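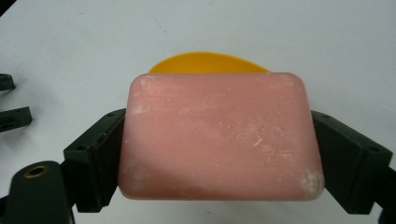
4.2 Replacing and Storing Bar Soap

This section applies to all washrooms and guest baths maintained under the Feststead housekeeping guide. Bar soap is checked at each morning round, before 9:00.

1. Lift the bar by its two short ends and inspect the broad faces. Light scratches and scuffs are acceptable.

2. Look for white, powdery residue, especially at the corners. Wipe it off with a damp cloth. If a corner crumbles under the cloth, withdraw the bar.

3. Rinse the soap dish in warm water and dry it fully. Do not use scouring powder on plastic dishes.

4. Return the bar to the dish with the more worn face down. Leave a small gap on all sides so that water can drain.

5. Place withdrawn bars in the lidded bin on the service shelf – never in the general trash.

Note: Pink bars and white bars are kept in separate dishes. Color may transfer when they are stored in contact.

Caution: Soap left on a wet floor is a slip hazard. Pick up any dropped bar at once and dry the area before continuing.

New bars are drawn from the Nitotus cabinet, two per washroom. Record each withdrawal on the supply sheet. Questions about stock levels should be directed to Garnet Hawthorne, Supply Office.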